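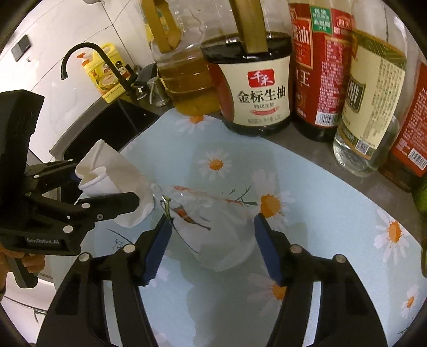
Boards Kitchen & Home Garden Garage New Posts Search

Kitchen & Home > Counters and Cleaning > Tablecloths on a kitchen counter, yes or no

Posted by lungile_p, 13 Oct 2023

We moved in January and the counter in the new kitchen is dark grey. It shows every crumb and every water spot, so I put a cloth over the stretch where we eat and prep. Light blue with white daisies, orange centers. I like it. My husband says a cloth on a kitchen counter is a trash magnet, and he has a point. By the end of most days there are used cups on it, paper napkins, and plastic bags from whatever got opened. The oil and the sauces stay in a row along the back and I don't want to move them every time I wipe.

So two questions. Does anyone else keep a cloth on a counter full time? And how do you deal with the small trash so it doesn't sit there until night?

Lungile Pretorius

----

rumaso52

Full time, yes, but only the wipeable kind. Is yours fabric or coated? If it's fabric I'd take it off before frying anything.

----

gnyaga

I'm on your husband's side. A cloth makes a counter feel like a table, and people leave things on tables. We had one for 9 months. When I took it off the cups stopped showing up.

If you keep it, the thing that worked best for us was one bag for everything small. Take any clear bag that's already been emptied, push the used tissues down into it, fold the top over and drop it in the can. One trip. Crush the cups first or they take up all the room.

Gitau

----

lungile_p

rumaso52 – coated, it wipes down fine. I bought it off a roll at Makhubela, the fabric place.

Gitau, we sort of do the bag thing already, but it ends up as a ball of plastic and paper in the middle of the cloth and then somebody has to pick that up too. Usually me. Last night I did the tissues and left the cups, because I was not in the mood for cups.

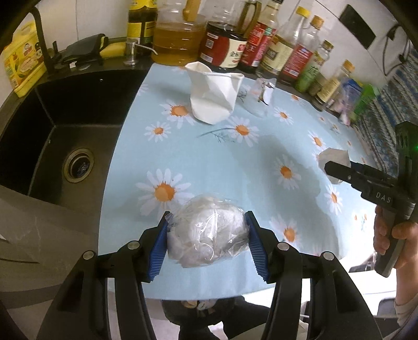 I also don't love that the paper goes in with the plastic. Our building has separate bins downstairs, and paper cups have their own rule that I can never remember.

----

wirkard_fan

Don't stuff paper in plastic bags if you have separate bins. At my place the whole thing gets treated as trash once it's mixed. Flatten the paper cups and stack them, put the clear plastic cups inside each other, and keep the bag for the tissues only, since those can't be recycled here anyway. Check your own building's list though.

----

gnyaga

That's three piles on a counter. The whole problem is that there are piles on the counter.

----

wirkard_fan

It's three piles for one minute. Then you carry them down.

----

rumaso52

You could get a small bin with a lid and put it at the end of the counter. Mine is a Sornasstead, the 2 liter one. It's ugly but it's the right size for napkins and tea bags. I empty it after dinner and rinse it.

About the bottles, I keep mine on a tray. Slide the tray out, wipe, slide it back. The big jug of oil lives in the lower cabinet because the tray got too heavy with it on.

----

lungile_p

The tray is a good idea. We have a big jug too and I'd rather leave it out, it gets used every day. Maybe the jug stays and the small bottles go on the tray.

I'm keeping the cloth. I'll try the lidded bin first and look up what the building says about cups.

----

gnyaga

Fair enough. Pull the cloth up once a week and wipe under it. Ours had a ring of oil underneath that took most of a Saturday to get off.

----

lungile_p

I looked under the back edge just now. There's a ring. What did you use on it?

----

gnyaga

Dish soap and hot water, left on under a wet rag, then a plastic scraper. Try a corner first.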